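Subject: Re: [facilities-users] Upper hall: blinds, lighting circuits and mezzanine storage
From: Facilities Office, Naylor Building
To: facilities-users list

Dear colleagues,

Thank you for the replies to last month's notice. Most can be handled individually, but the following message from the Clotow group raises points that affect every tenant with access to the upper hall, and we are answering it on the list.

> We would like the office to confirm three matters before the
> September bookings open. First, are the roller blinds to remain
> down during the day? Our members find them lowered on some
> mornings and raised on others. Second, is the ceiling lighting to
> be left on between bookings? Third, the shelving under the
> mezzanine is used by several groups, and we do not know which
> shelves are ours. We would also ask that the hall not be let to
> two groups at the same hour without notice to both.
>
> Clotow Program Office

On the first point, the blinds on the back and right walls are to stay down during booked hours unless every group in the hall agrees to raise them. The cords on the right wall were replaced by Plostov in the spring and should be drawn slowly. Please do not tie them to the pillar. A blind that stops partway should be left where it is and reported to this office.
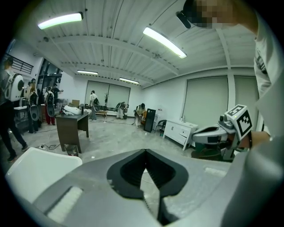
On the second point, the ceiling fixtures are to be switched off by the last group to leave. A group that finds another booking following directly after its own may leave them lit. The switches for the front and rear of the hall are on separate circuits, and both must be checked. Replacement tubes are held by this office; tenants are asked not to supply their own, as two types were found mixed in the same fixture at the last inspection.

The shelving against the left wall will be relabeled before the end of the month. Clotow will have the upper shelves and Flellton the lower. Other tenants may apply for a locker on the ground floor, of which 19 remain free. Bags and coats may be kept in the hall during a session but may not be left overnight. Nothing is to be hung from the mezzanine railing or rested on top of it, including signs and cables.

With regard to shared hours, the hall is licensed for 36 persons, and the booking system permits two groups at once where their combined number falls within that limit. We accept that notice has been inconsistent. From the opening of the new booking period, both groups will receive a message when a shared hour is confirmed, and either may ask to move within 2 working days.

The hall will be closed on Sunday for cleaning of the ceiling panels and beams. Equipment left on the floor will be moved to the ground floor corridor and may be collected from there.

Questions concerning charges should be sent to the accounts address and not to this list.

Facilities Office
Naylor Building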